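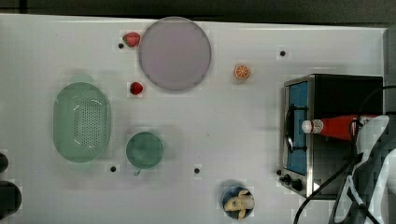
One member asked whether the winter relay is a race or a fundraiser, and said she would like that settled before she tapes another flyer to a telephone pole. The chair ruled that it is a race. The member asked for this to be written down, and it has been.

Minutes of the last meeting were approved after the word "shambles" was changed to "delay."

Course. The Hirano loop is back on the table. Last year's route sent everyone up Tranano Hill twice, and the feedback forms covered the subject thoroughly. The new version goes up once and comes down the creek path – provided the county finishes the footbridge, which it has promised to do by December. Two members have heard this promise before and abstained.

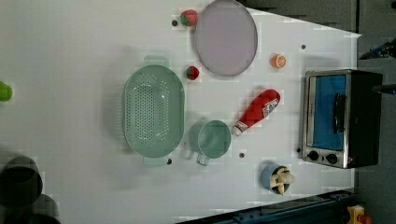

The fallback is the old out-and-back with a turn at the Sokus parking lot. It is flat, legal and ugly. Approved as the fallback, without enthusiasm.

Entries. The cap stays at 300 runners, in teams of six. A motion to allow teams of two was discussed at greater length than the budget and failed. Start waves will be spaced 13 minutes apart. The secretary would like it known that this number was a compromise and that everyone is equally unhappy with it. 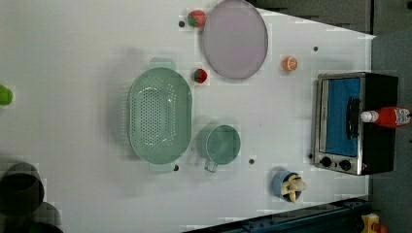
Why can't the walkers start first, a member on the phone wanted to know, so that they aren't finishing in the dark while the rest of us fold up tables? The chair said the permit gives a single start time. The member said waves are already several start times. After a pause, the chair agreed to read the permit again.

Shirts. Witadura has offered a discount on long sleeves if the order goes in early. Colors available are gray and a different gray. The first gray carried.

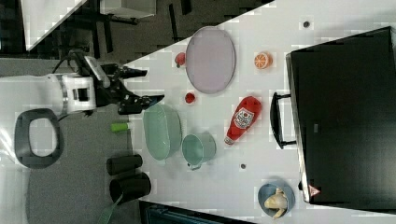
The shirt order also needs sizes, and last year's guess left us with a closet full of extra smalls. Sizes will be a required field on the entry form this time. Leftovers may be used as rags.

Next meeting: same room, bring your own chair if you have opinions about the chairs.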